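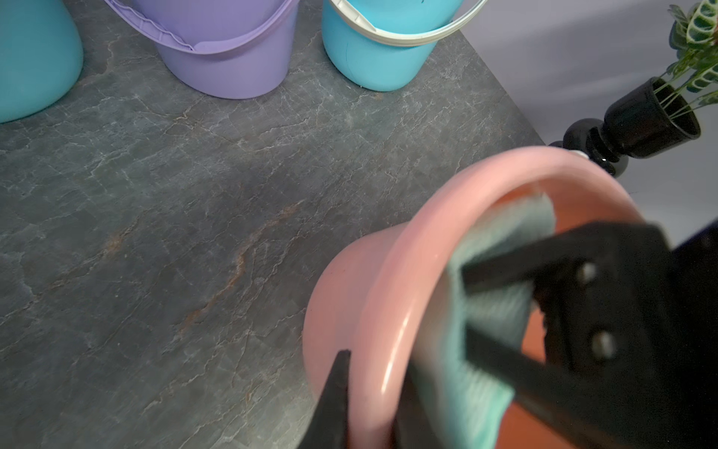
Wasside Guest House – Spring Safety Walk-Through
Checked by: Bimla Pathak
Walked with: Radek Pešek (kitchen), Vendula Krajčí (upstairs)
Date: 5/4/26

Marks used: OK, FIX (please do it before the next guests), WATCH (fine for now, but keep an eye on it)

Thank you both for giving up your Monday morning, and Radek for the plum cake. I've written more than fits in the boxes again, so the comments follow each item the way they did in November.

ENTRANCE AND STAIRS

1. Front steps sound, no loose edges – OK
The patching has come through the winter beautifully. I stamped on it in my heavy shoes and felt nothing move.

2. Handrail firm along its whole length – FIX
There is a wobble at the top bracket. It's a small one, but anybody coming down in socks in the early morning will lean on exactly that spot, and I would feel terrible. Longer screws should do it, and if they don't bite, please call Miloslav Šťastný before drilling any new holes in that old plaster.

3. Hall and stair lights working, switches reachable in the dark – OK
Vendula has put a little glow sticker next to the upstairs switch. What a good idea! Could we have one by the cellar door too?

4. Exit route clear – WATCH
Clear when we walked it. The folded stroller was leaning near the back door, though, and it does tend to creep. Let's find it a home under the stairs.

KITCHEN

5. Fire extinguisher in place, gauge in the green, tag current – FIX
In place and in the green, but it is over nine years old and the tag has faded so badly that I couldn't make out the last service date even with my reading glasses. I'd like a new one, and I'd like it hung on the pantry side, so you don't have to reach past the stove to get it.

6. Fire blanket within reach – OK

7. Hot water at kitchen faucet – FIX
131 degrees after running it for a bit. I know the dishes love it, but small hands won't. Please turn the heater down a touch and measure again the next day, as it takes its time to settle.

8. Knives stored out of reach of children – OK
The magnetic strip is high and strong. I had to tug!

9. Washing-up and cleaning basins: no cracks, no sharp rims, kept to their own jobs – OK
I am fussy about this one, as you both know. Teal is for dishes and pink is for floors and bathrooms, and the cloths follow the same rule. I ran a finger along both rims and found nothing to catch on. Please go on hanging the cloths up between jobs. A cloth left in a heap smells sour by the next morning and you end up washing it twice.

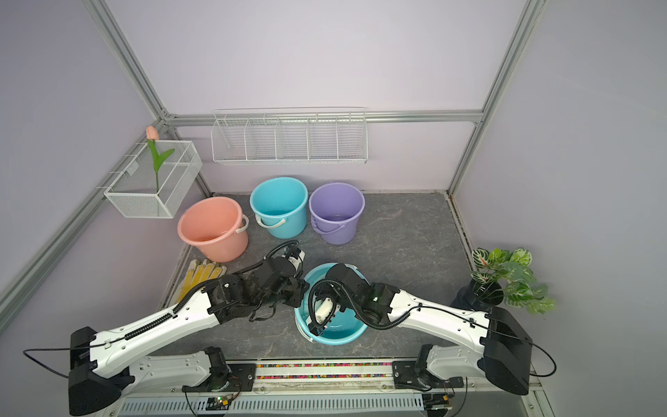

Teal basin, item 9.

10. Cleaning products in their original bottles, locked away – FIX
Nearly perfect, except for one spray bottle with no label. Radek is quite sure it's vinegar and water, and I believe him, but a guest wouldn't know. Pour it out, rinse, and label the next batch with the big marker.

UPSTAIRS

11. Smoke alarms tested – WATCH
All 4 went off when pressed, and the one in the blue room nearly took my hearing with it. The landing alarm was slower to sound than the rest. New battery this week, then press it again.

12. Window catches and limiters – OK
Stiff in the back bedroom. A drop of oil, wiped off afterward so it doesn't mark the curtains.

13. Bathroom floor: mat grips, no standing water – FIX
The mat has lost half its suckers and slides if you so much as look at it. Alžběta Vrabec told me she has two spare ones in the linen closet, so this needn't cost anything. While you're in there, the seal along the tub could do with a proper scrub, and after that you'll be able to see whether it really needs replacing or is only grubby.

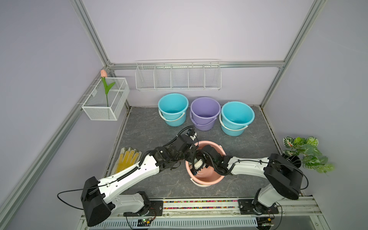 Pink basin with the white handle, item 9.

14. Electrical cords and outlets – WATCH
The bedside lamp in the blue room has its cord running under the rug. Nothing is worn, I lifted the rug and looked all the way along, but please move the lamp to the other side of the bed, where there's an outlet right behind it.

STILL OPEN FROM LAST TIME

Gutter above the back door: done, and very neatly too.
First aid box: restocked, but the burn gel is missing. Vendula is picking some up.
Emergency numbers by the phone: still the old card. I'll write a new one at home and drop it in the mailbox.

Next look: November, or sooner if the handrail gets worse.

B. Pathak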